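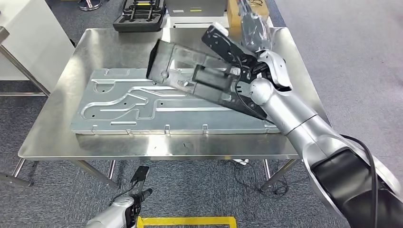
Large Appliance Collection: What Residents Should Know

Posts > Town of Flelthorpe > Public Works > Thread

Last updated: Sunday

1/
The Town of Flelthorpe will resume curbside collection of large household appliances in April. The service is open to every household that pays the regular trash fee, including renters. This thread covers booking, preparation, and the changes approved over the winter.

2/
Accepted items: washers, dryers, dishwashers, ranges, ovens, water heaters, refrigerators, freezers, dehumidifiers, and window air conditioners. Microwaves and other countertop appliances go to the small electronics bin at the Nondach Road transfer station.

3/
Pickups must be booked in advance. Items left at the curb without a booking will be tagged and left in place, and the property owner will have four days to bring them back in. Bookings can be made online or at the Public Works counter. The counter opens at 8 a.m.

4/
There is no charge for the first item each year. A second item costs $10. Residents with more than two items should call the office so that the crew can plan for the load.

5/
Refrigerators and freezers must be empty. Please take the doors off or tie them shut with rope. Tape tends to fail in the rain and should not be used. A child can become trapped in an unsecured unit very quickly, and crews have been told to report any they find.

6/
Please do not cut the cooling lines or try to drain them. Refrigerant is recovered by a licensed technician at the transfer station before the unit goes any further. Releasing it into the air is against federal law.

7/
Gas ranges and gas dryers must be disconnected and the supply line capped before pickup day. Our crews do not enter homes and cannot disconnect anything. Renters should ask their landlord to arrange this work.

8/
Last year the program served 1,300 households. Most of the weight collected was steel, which is sold by the ton as scrap. The income goes back into the collection budget and pays for part of the truck lease.

9/
Plastic is harder to place. Liners, trays, and molded housings are often made of mixed materials, and there are few buyers for them in this region. Ville Rantala, Solid Waste Superintendent, will report to the Town Board on possible outlets before the summer recess.

10/
A working appliance does not need to be scrapped. The Jodari Reuse Center accepts washers, dryers, and electric ranges in running order and will collect them from a ground floor or garage. Please contact the center directly, as the Town does not schedule its pickups.

11/
Several residents have asked about loose parts. Panels, racks, drawers, and shelves may be placed inside the appliance they came from. Parts on their own do not count as an item and may be dropped off at the transfer station during regular hours.

12/
Apartment buildings with more than eight units are served under a separate schedule. Managers should write to Adom Essien in the Public Works office with the building address, a contact number, and the place where items will be set out. Hallways and fire lanes may not be used.

13/
Residents who cannot move an item to the curb because of age or disability may request help when they book. A responsible adult must be present, and the item must already be disconnected and in a garage or on a porch.

14/
Correction to post 4: the $10 fee applies per item and is payable by card or check. Cash is accepted at the counter only. We regret the omission.

Comments (8) · Shares (4)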